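How to get a fringe play on its feet in seven weeks

Updated June, after the Nadside run. Quick version, am writing this between get-outs so forgive the state of it.

What you need first
A script under 89 minutes. A room. Four actors who can all do the same evenings. Rights sorted BEFORE you cast, not after. We did it the other way round at Bovham once and lost a fortnight waiting on an email.

Weeks one and two: read it, cut it
Sit round a table and read it aloud, start to finish, no acting. Time it. Then cut. Check your licence first, mind, plenty of agents won't let you touch a line of a living writer's play. If you can cut, go for the repeated jokes and anything that explains the scene we've just watched. Type up a clean copy and number the pages. Everybody works off the same one. Bin the old ones.

Weeks three and four: blocking
Mark the floor out with tape, full size. Doors, steps, edge of the stage. Get everyone moving by the end of the first evening even if it's rubbish. Write moves in pencil. Don't polish anything yet, just get to the last page.

Somebody has to be on the book from day one. Same person every time if you can.

Week five: books down
Horrible week. Let them call for lines, give the line, no chat. Run the play in halves. Start using real props now, or near enough, becuase a letter weighs nothing and a suitcase doesn't.

Week six: runs
One full run every rehearsal. Notes after, never during. Keep notes short and write them down so you can hand them over if people have a train to catch.

Money
Our last one cost 1,579 pounds all in. Hall hire and the rights were more than half of that. Venue held 121 and we needed two decent houses to break even. Do that sum before you book, with the seats half full.

Week seven: tech and dress
Do a cue-to-cue. Skip the dialogue between cues, start two lines before each one, go again if it's wrong. Lights first, then sound, then both. Allow a whole day. Then one dress rehearsal with no stopping whatever happens, interval included at its propper length.
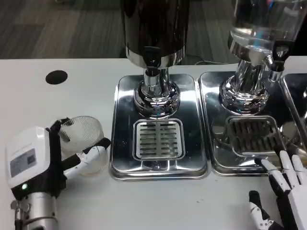 Lindsay Rakena commented at 10.40 pm: Would add, do the curtain call at the dress as well. We left ours till opening night and two of the cast bowed to the wings.

Yes, fair, adding that. Five minutes, tops.

Opening night
Call the cast for 6. Warm-up on stage, fight call if you've got one, props check by the person who set them plus one other. House open at 7. Stage manager gives the half, the quarter, the five and beginners. Director goes and sits at the back and stops giving notes.

Next page: get-outs and returning the hired lights.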